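Keeping Author Copies at Home: Storage and Handling
Household guidance from the Cosgrove Writers' Association

Members who publish their own work are often surprised by how much room a print run takes up. The advice on this page is intended for those who keep their stock in a spare room, hallway or garage between book fairs, and it applies equally to hardbacks and paperbacks.

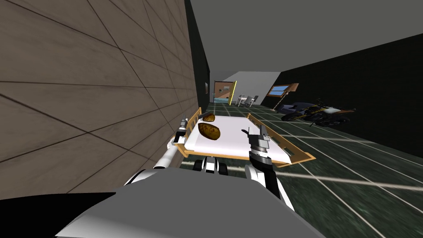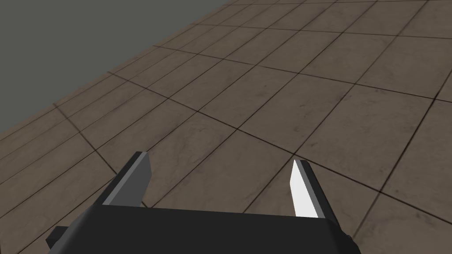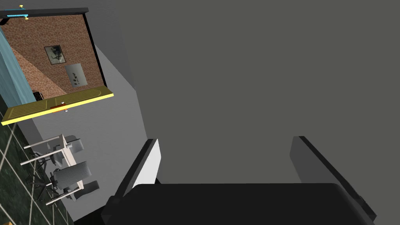
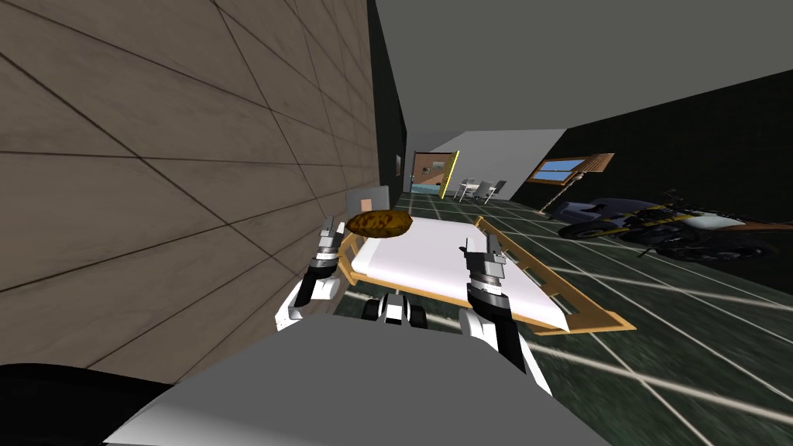
Choosing a place

Books keep best in a room that is lived in and gently heated. Lofts become too hot in summer, and most garages are too damp from October onwards. If a garage must be used, stock should be held in lidded plastic boxes and checked every month for curling covers or a musty smell.

Boxes should not stand directly on a hard floor. Two lengths of timber laid side by side will raise them enough for air to pass underneath. Leave a hand's width between the boxes and any outside wall, and keep them well away from radiators, boilers and washing machines.

Stacking

Printers' cartons are made for a single journey and should be stacked no more than three high. Place the heaviest at the bottom and turn the labels outwards. Part-used cartons go on top, with the gap filled with crumpled plain paper so that the remaining copies cannot slide. Newspaper should be avoided, as the ink marks pale covers.

Inside the carton, paperbacks are to be laid flat with the spines alternating. Hardbacks may be stood upright if the carton is full. They must never be stored on the fore-edge, as the weight of the pages will pull the block away from the spine.

Members storing larger quantities should consider the floor beneath. One novel in the Gresari series was delivered to a member's upstairs box room in a single load of 1,720 copies, and the greater part had to be carried down again the following morning. Stock on upper floors should be spread along the walls.

Cleaning covers

Matt covers show fingermarks readily. Wipe them with a clean, dry microfibre cloth, working from the spine outwards. Gloss covers may be wiped with a cloth that has been dampened and wrung out hard. Household sprays and furniture polish are not suitable for either.

Price stickers left over from a fair can be loosened with a hairdryer on its lowest setting. Warm the sticker for a few seconds, lift one corner with a fingernail and peel slowly. Any residue will usually roll away under a soft white eraser.

Drying a damp copy

Stand the book upright on kitchen paper with the pages slightly fanned, in a room with the window open. Change the paper when it feels wet. Once the pages are nearly dry, close the book and leave it under a flat weight for two days. Copies with any sign of mould should be sealed in a bag and thrown away.

Packing for a fair

Use small crates with handles. A crate that cannot comfortably be lifted from the floor to a car boot is too full. Line it with a clean tea towel, and keep signed copies in a separate crate.

A stock sheet should be taped inside each lid and altered whenever copies are removed. Printed sheets may be collected from the Association's desk at Flodberg Hall, or drawn up at home with columns for title, copies in, copies out and place of sale.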